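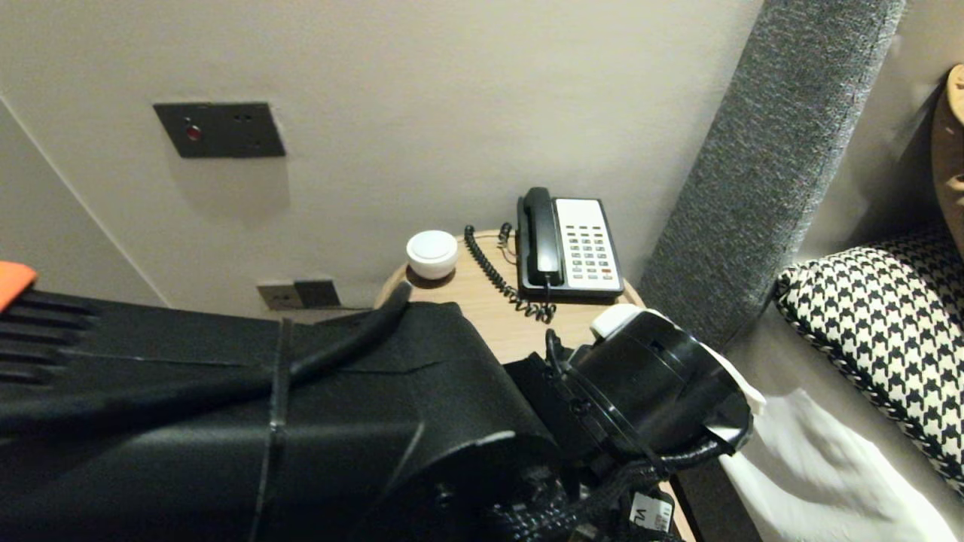
The small round table.

The Last Panel

Trefor Parri had drawn his comic for 18 years, and on 22nd July he had one panel left to draw.
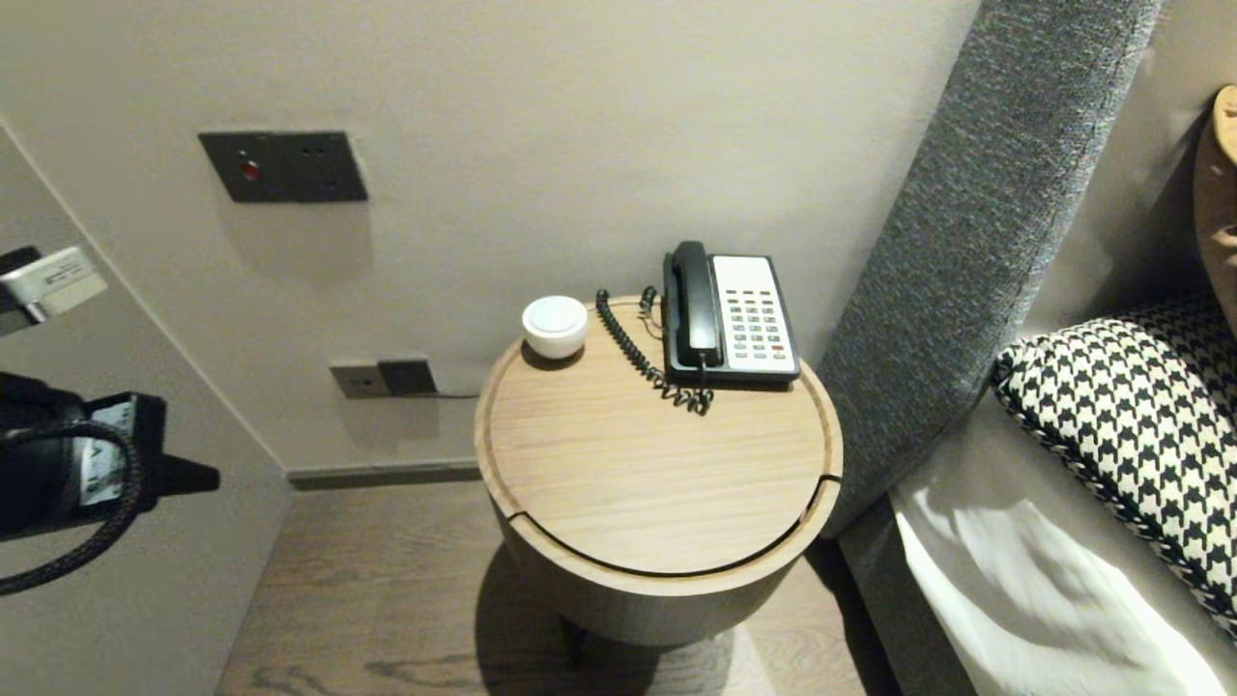
Mabli Morgan

He had always known how the story of Captain Yorath would finish. The captain would come home to Grekiven, open the door, and say one word to his sister. Trefor had written this word on a piece of paper in the first April and put it inside a dictionary.

Now he could not find the dictionary.

"Draw the door only," said Carys on the telephone. She had done the lettering from page 306. "Leave the balloon empty."

"The readers will be angry."

"They are angry since Waltham died. They will survive."
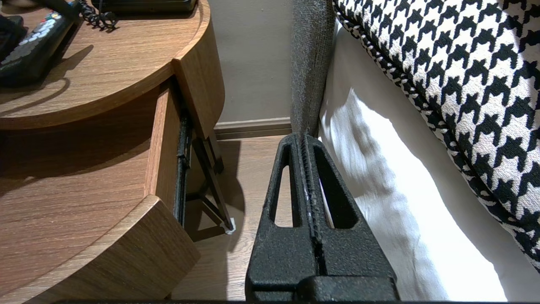

He drew the door and the sister, with her hand still wet from the washing. He drew the balloon. It looked very big and very white. For one hour he sat in front of it, and then he telephoned Carys again.

"What would you say to me," he asked, "if I came back after so long?"

She was thinking. He could hear her kettle.

"I would say that you are thin," said Carys.

He wrote it down, but gave the line to the sister.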